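4. Réglage de la fourche Nuso et du jeu de direction

Ce chapitre concerne les fourches à air Nuso montées d'origine sur les VTT Demik à roues de 29 pouces. Pour les cadres junior à roues de 24 pouces, reportez-vous à la notice fournie avec le vélo : les pressions ne sont pas les mêmes.

Outils nécessaires
– pompe haute pression avec manomètre
– clés Allen de 4, 5 et 6 mm
– réglet ou mètre ruban
– chiffon propre, non pelucheux

ATTENTION – N'utilisez jamais de compresseur d'atelier pour gonfler la fourche. La chambre positive ne doit en aucun cas dépasser la pression maximale indiquée sur le fourreau gauche.

4.1 Réglage de l'enfoncement statique (SAG)

1. Ouvrez complètement la compression (molette bleue, en haut du té droit) et la détente (molette rouge, en bas du fourreau droit).

2. Dévissez le capuchon de valve en haut du té gauche. Vissez la pompe à la main jusqu'à ce que le manomètre affiche une valeur.

3. Gonflez à 100 psi, puis retirez la pompe. Le léger sifflement au dévissage vient du flexible et non de la fourche.

4. Faites coulisser le joint torique contre le racleur. Montez sur le vélo avec votre équipement habituel, sac compris, et prenez votre position de descente, debout sur les pédales. Ne touchez pas au frein avant.

5. Descendez sans rebondir et mesurez la distance entre le racleur et le joint. Divisez-la par le débattement total. Le résultat doit se situer entre 15 et 20 %.

6. Ajoutez ou retirez de l'air par paliers de 5 psi et recommencez la mesure.
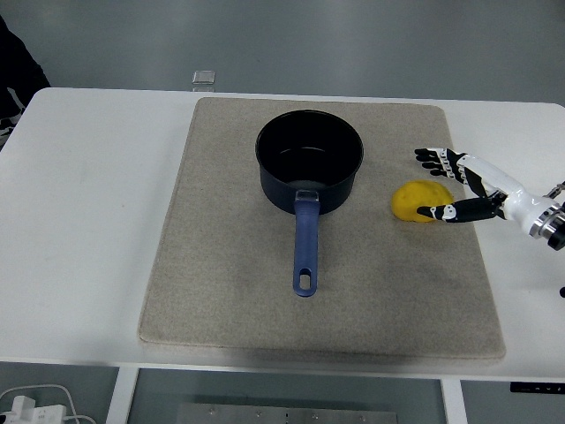 Casserole bleu foncé, manche vers l'avant.

Note : sur les modèles Tully, le joint torique est remplacé par une bague graduée. La lecture se fait directement sur la bague, côté racleur.

4.2 Réglage de la détente

1. Fermez la molette rouge à fond dans le sens horaire, sans forcer.

2. Revenez en arrière en comptant les crans. Le nombre conseillé pour votre poids figure dans le tableau au dos de la notice.

3. Appuyez fermement sur le cintre puis relâchez. La roue avant ne doit pas décoller du sol. Si elle décolle, fermez d'un cran.

4. Roulez sur un sentier que vous connaissez. Une fourche qui reste tassée après plusieurs chocs rapprochés est trop freinée : ouvrez d'un cran ou deux.
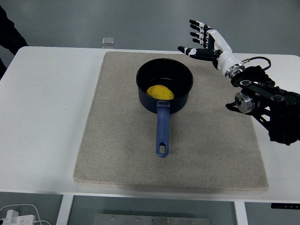 4.3 Contrôle du jeu de direction

1. Serrez le frein avant et poussez le vélo d'avant en arrière, une main posée sur la cuvette supérieure. Un claquement indique du jeu.

2. Desserrez les deux vis latérales de la potence. Resserrez la vis du capot par huitièmes de tour jusqu'à disparition du jeu.

3. Alignez la potence sur la roue et serrez les vis latérales en alternance, au couple gravé sur la potence.

4. Soulevez l'avant du vélo. Le cintre doit tourner librement de butée à butée, sans point dur.

Si un jeu persiste après deux réglages, ne roulez pas et faites contrôler les roulements par l'atelier d'Udbridge (contact : Toàn La) ou par votre revendeur.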